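Spieltisch aufräumen: Kleinteile nach Art sortieren

Auf einem Tisch mit Spielfiguren, Spielessen und Geschirr liegt schnell alles durcheinander. Mit einer offenen Wanne und einem kleinen Deckelbehälter ist er in 14 Minuten wieder frei.

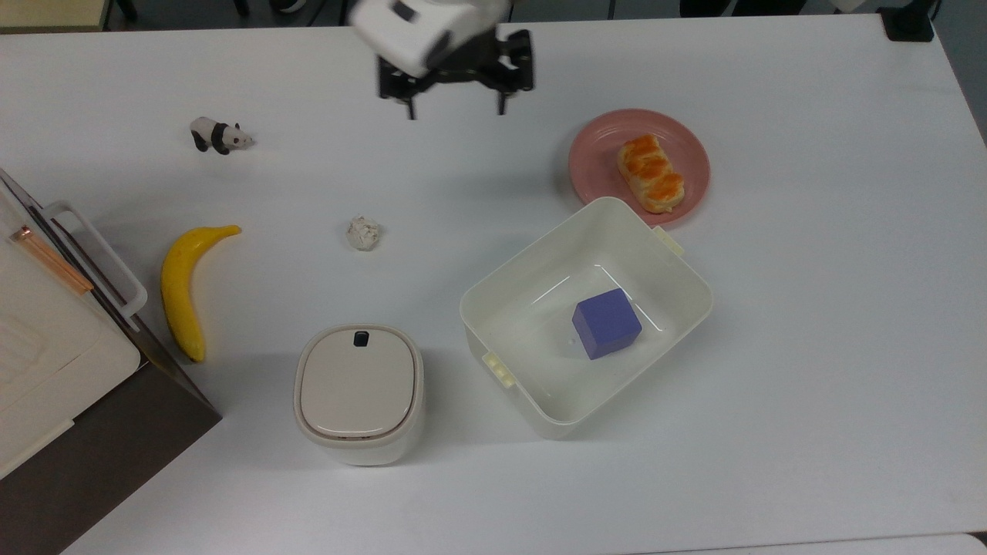 Munordale, September 2023

Zuerst kommt der Abfall weg. Zerknülltes Papier gehört in den kleinen Behälter mit Deckel, der dafür auf dem Tisch stehen bleibt. Danach die Figuren an eine Seite stellen, etwa den Panda, und das Spielobst daneben legen. Große Teile noch nicht anfassen.
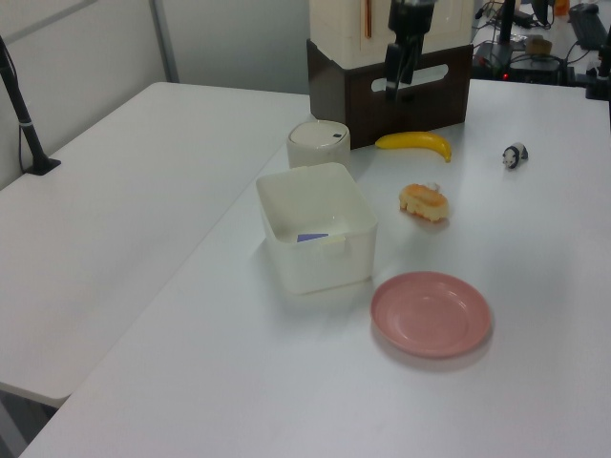

Spielessen und Geschirr kommen getrennt in die Kiste. Teller nach unten, Gebäck und Obst obenauf - sonst drückt der Rand auf die weichen Teile. Der rosa Teller hat einen erhöhten Rand und kommt deshalb flach auf den Boden der Wanne. Was dort schon liegt, vorher herausnehmen.

Figuren zuletzt einräumen, am besten in ein eigenes Fach. Bei uns ist das ein Regal von Brania mit 16 Fächern, 2 davon für Tiere. Zum Schluss den Tisch feucht abwischen und trocknen lassen.

Text: Tadhg Ní Chonaill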